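Hilo largo, que llevo una semana con esto en la cabeza y por fin tengo un rato. Va de la campaña de vacunación contra el sarampión en Tisura y de por qué me tiene tan contento. Soy enfermero, no epidemiólogo, así que perdonad si simplifico algo.

1/ Para quien no sea de la zona: Tisura es el distrito de arriba, el de los pueblos repartidos por la ladera. Un solo centro de salud, cuatro consultorios que abren a ratos y una carretera que en temporada de lluvias se pone imposible. En octubre hubo un brote pequeño y ahí nos dimos cuenta de cuántos niños tenían solo la primera dosis.

2/ Repito esto porque me lo preguntan muchísimo: el sarampión necesita DOS dosis. Con la primera ya hay bastante protección, pero a una parte de los niños no les prende, y la segunda está para esos. No es un refuerzo opcional, es la mitad del calendario.

3/ Y es contagiosísimo. El virus puede quedarse en el aire de una habitación hasta dos horas después de que se haya ido la persona enferma. Por eso en una sala de espera pequeña un solo caso sin aislar te da un disgusto.

4/ Total, que la coordinadora del distrito, Johanna Brunner, propuso algo muy sencillo: dejar de esperar a que la gente bajara y subir nosotros. Equipos de cuatro personas, nevera portátil, listado en papel (sí, en papel, arriba no hay cobertura) y a caminar.

5/ El objetivo era llegar a 400 niños con segunda dosis pendiente. Ayer cerramos la cuenta y salieron 435. ¡435! Había familias que no estaban en ningún listado y que aparecieron porque la vecina les avisó. Me puse a dar saltos en el almacén, lo reconozco.

6/ Mucho mérito es de Ebere Chukwu, que se pasó semanas llamando puerta por puerta antes de que subiera una sola vacuna. Apuntaba las dudas de cada casa en una libreta y luego las repasábamos todos juntos. Así, cuando llegábamos, ya sabíamos que en tal pueblo preocupaba la fiebre y en tal otro si se podía vacunar a un niño con mocos.

7/ Por cierto, las dos respuestas: la fiebre puede aparecer entre una semana y doce días después, suele ser leve y se pasa sola. Y sí, con mocos y sin fiebre alta se puede vacunar. ¡Cuántas dosis se habrán perdido por un catarro!

8/ Lo que más me costó a mí fue la cadena de frío. La vacuna va entre 2 y 8 grados, y una vez reconstituida hay que gastarla en seis horas o tirarla. Así que antes de abrir un vial multidosis miras la cola, miras el reloj y haces cuentas. El primer día abrí uno demasiado pronto y todavía me duele.

9/ Truco que me enseñó Jitendra Chaturvedi, que lleva media vida en esto: el termómetro se mira al salir, al llegar y cada vez que se abre la nevera, y se apunta aunque marque lo mismo. «Lo que no está apuntado no ha pasado». Ya lo digo hasta en casa. 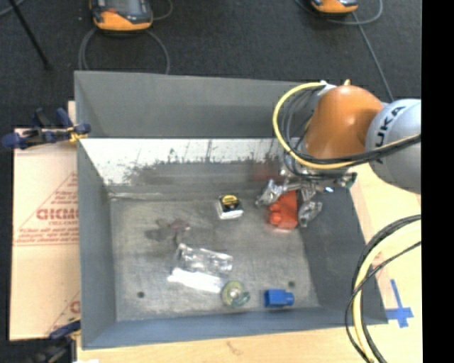

Brazo KUKA con la pinza dentro de una cubeta metálica gris.

10/ Sigo. Otra cosa que funcionó de maravilla: cambiar el horario. Los consultorios abrían de nueve a una, justo cuando todo el mundo está en el campo. Pusimos dos tardes a la semana hasta las ocho y se llenaron. Tan fácil como preguntar a la gente a qué hora puede, oye.

11/ ¿Y los colegios? Pues divididos. El de Plutbridge nos abrió el gimnasio y nos puso hasta mesas. En Flivthorpe costó más, porque circulaba un audio diciendo que la vacuna era «experimental». Lleva décadas usándose en medio mundo, pero un audio con voz seria corre más que nosotros.

12/ Allí fue Luzius Oberholzer, el pediatra, y se quedó toda la tarde contestando preguntas en el patio. Sin diapositivas ni bata. Una abuela contó cómo había pasado el sarampión en su casa cuando ella era pequeña, con dos hermanos a oscuras en el cuarto durante días, y después de eso se formó una cola preciosa.

13/ A quien estuvo difundiendo el audio no le guardo rencor. Vino al final, con su hija, y preguntó lo que quiso. Se le contestó a todo. La niña eligió el brazo izquierdo y una pegatina de un dinosaurio.

14/ Datos del material, por si alguien está montando algo parecido: pedimos 1.000 jeringas autodestruibles y nos sobraron bastantes, que se quedan para la campaña de rutina. Cajas de seguridad para agujas, pedid más de las que creáis. Nosotros nos quedamos cortos el tercer día y hubo que bajar a por ellas.

15/ También conviene llevar sellos de repuesto para las cartillas. Parece una tontería hasta que se te seca el único que tienes con una fila de madres delante. La almohadilla nos la prestó la oficina de correos, muy majos.

16/ Qué falta: volver a los tres caseríos del norte, donde el camino estaba cortado, y revisar a los adultos jóvenes. Hay una generación con las cartillas perdidas que no sabe si tiene dos dosis, una o ninguna. Si es vuestro caso, preguntad en el centro. En general, volver a vacunarse no supone ningún problema, salvo embarazo o defensas bajas, que ahí hay que consultarlo antes.

17/ La próxima salida es el 12 de junio de 2023, desde la puerta del centro de salud, a las siete de la mañana. Tomos Parry lleva la furgoneta y la lista de pasajeros, así que si sois sanitarios y queréis subir, escribidle a él y no a mí, que yo pierdo los mensajes.

18/ La fundación Rüegg ha dicho que paga el gasoil de todas las salidas que quedan. Gracias, gracias y gracias – no sabéis lo que nos quita de encima.

19/ Me preguntan por privado si los bebés de menos de un año entran. En nuestro calendario no, salvo que haya brote o viaje a zona con casos, y entonces lo valora pediatría. Esa dosis adelantada no cuenta, luego hay que poner las dos igual.

20/ Y me voy a dormir, que mañana toca inventario de neveras. Si tenéis cartillas por casa, echadles un ojo esta noche y me contáis qué encontráis. Leo las respuestas mañana por la tarde.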